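Oiling a butcher-block worktop – how many coats?

kauko_k
3 Nov 2020
Fitted a Magnusson worktop in the spare room as a bench and I'm stuck on the finish. The shop sold me Dernidex oil and the tin says two coats. My neighbour says five.
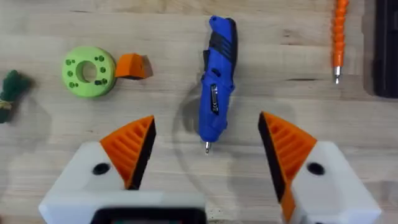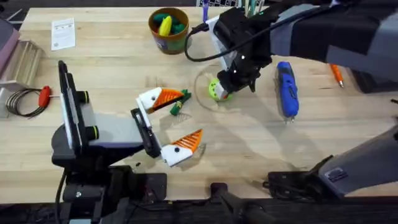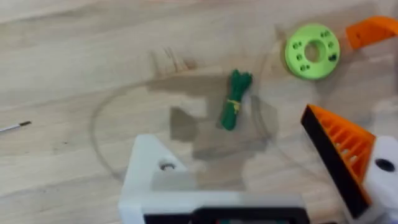 I'd like to keep the colour as pale as I can. The last top I did, in the kitchen, went quite orange after a year and I still don't like it. You can see the grain and the darker knots around the blue screwdriver in the first one, and I don't want those going any darker. Would a hardwax be better than the oil?

Jamo
Two coats is fine for a desk. Five is for round a sink. Wipe off the extra after 50 minutes and leave it overnight.

blysenko
Disagree with Jamo. If you put tools down on it you want four at least, thin ones. I did mine with two and it marked within a month. The scuffs in your third photo will show more once it's oiled, so sand first.

Jamo
What grit did you finish at? If you went up to 400 the oil can't get in, and no number of coats will fix that.

blysenko
I stopped at 180. It was the oil.

gava_sheds
Neither. Get a hardwax with a bit of white in it – it keeps the wood close to how it looks bare. Costs more, but you only do it twice. Try it on the underside first.

kauko_k
Thanks all. Will sand at 180 and do a patch of each underneath. Does the white one go chalky in the seams between the boards?

gava_sheds
Only if you put it on thick. Use a cloth, not a brush.

Jamo
Still say two coats of oil.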